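Why does my gripper keep letting go of the plug? And other things you've asked me

I put up a short post in December about the Skarkitz cell dropping connectors, and I've been answering the same questions by email ever since. So I'm collecting them on one page.

What went wrong in the first place?

The gripper would pick up a connector housing, carry it halfway to the fitting, and open. No error, no alarm, the log said "grip OK" the whole way! Out of 165 runs we had 12 drops, which is a really annoying number, because you can watch for an hour and see nothing at all.

Was it the fingers?

That was my first guess, and I was wrong. I swapped the pads, I cleaned everything, I raised the grip force to 40 newtons (please don't do that with small plastic housings, I cracked two). Same drops.

So what was it?

The cable to the gripper. Dalva Fontes spotted it -- she noticed the drops only came when the wrist was turned a long way over. The cable was a bit too short for that pose, so it pulled on its plug and the power dipped for a moment. When the gripper woke up again it went to its startup position, and on ours that's open. The controller was still showing the last good status it had received.

Does it matter what kind of part you're holding?

It does, more than I expected. A loose block just falls. A plug with wires on it tugs back, and the wires go wherever they like once you let go.

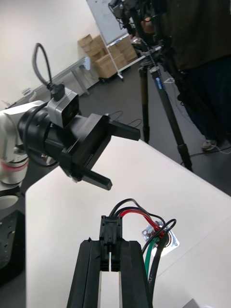 Plug in the fingers, with its wires looping over toward the square metal flange.

What did you change?

I put in a longer cable and fixed it at the wrist so the plug takes no load. Then I changed the startup setting from "open" to "hold," and had the program ask for a fresh status before every move. Gerrit Shezi wrote that last bit and it's 9 lines long, so no excuses from anyone.

Can I reach in and grab a dropped part?

Please stop the arms first. Both of them, if you have two on the table! I reached in once during all this, with the second arm only paused, and Gerrit hit the stop button and gave me a talking-to that I'd earned. Paused means it can start again.

Is "hold" on startup always the right choice?

No. If there's any chance of a hand getting caught, talk to whoever does your risk assessment before you touch that setting. Ours is a low-force setup and we still had the conversation.

Have you had any drops since?

One, and that was me. I'd typed in the wrong part width.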